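**Ticket 2581: breakfast plating cell, Hidgate canteen**
Status: open, waiting on Skarstead
Priority: medium (high if you ask the early shift)

Morning all. Picking this one up again from Monday, when the plating arm started stopping partway through the practice breakfast. I've now sat with it for 160 practice runs and it has paused on six of them, always with the same "path check" message, so I think we can stop blaming the tablecloth!

What I've tried so far:

- Restarted the Plernach controller, twice. No change.
- Went over the cable clips with the early shift. One was loose, so I've tightened it (still paused the next morning, sadly).
- Moved the fruit and the foam cubes nearer the wall and back again. No difference that I could see. 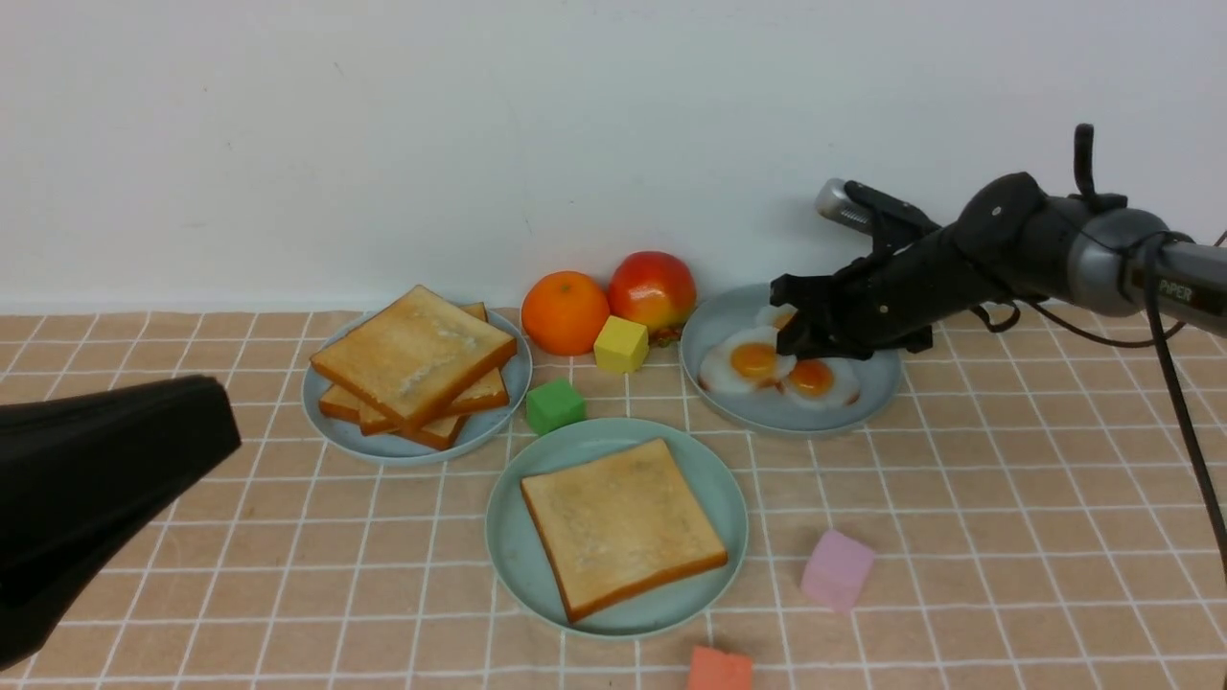 *Arm over the egg plate, single slice on the front plate.*

My money's on the cable. It loops down beside the arm over the eggs, but when the arm goes across to the bread it has to follow a lot further, and it ends up swinging over the plates. Could Skarstead tell me if the path check takes any notice of cable slack? I couldn't find a word on it in the Thongdee handbook, and I did read the whole thing, all 190 pages, with a cup of tea going cold. 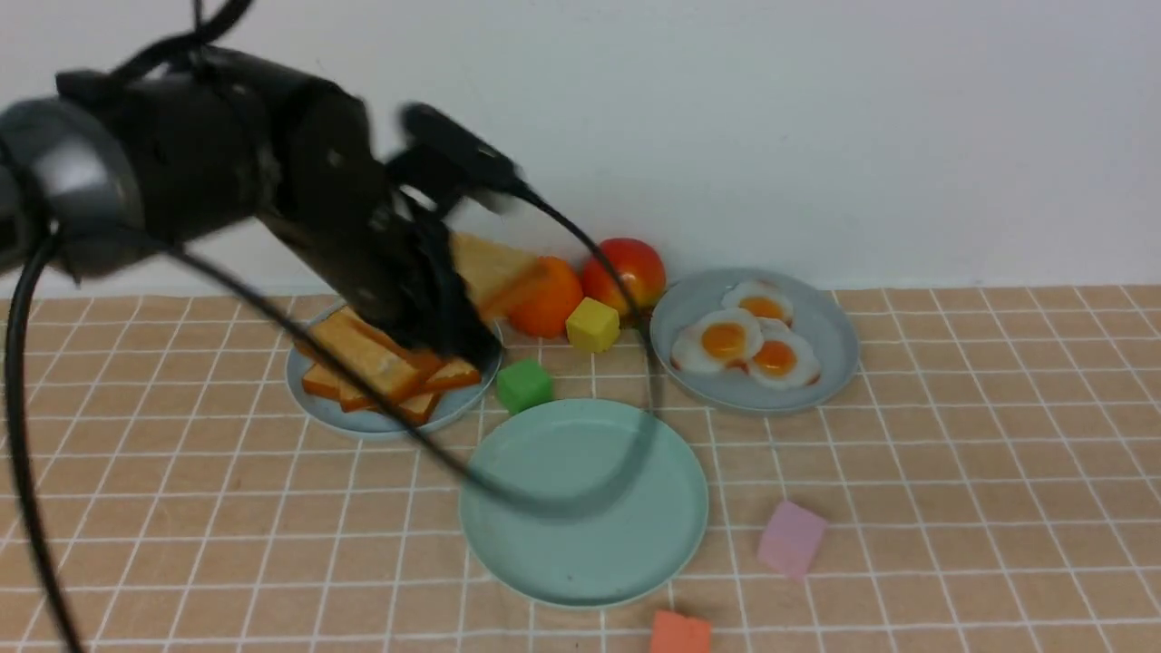 ## What it means for the early shift

They used to do all the plating by hand and chat to people in the queue while they did it. Now one of them minds the arm and the other gets time on the till, which they mostly like, but each pause means someone leaves the till to press resume. Could we have a resume button at the counter end? They asked me for that before they asked for a fix, so please don't lose it.

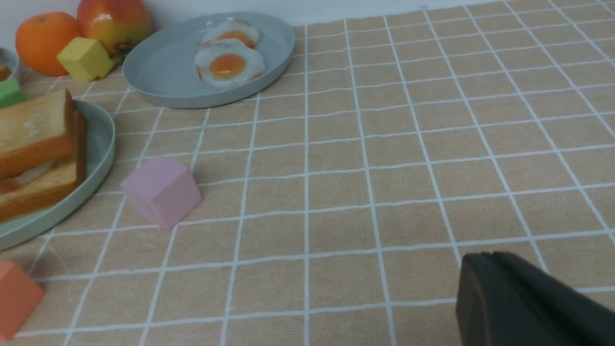 *View from the gripper: toast at the left, eggs further back.*

Next: longer cable tie on the elbow, then another batch of runs from 7am. I'll add the log here when it's done.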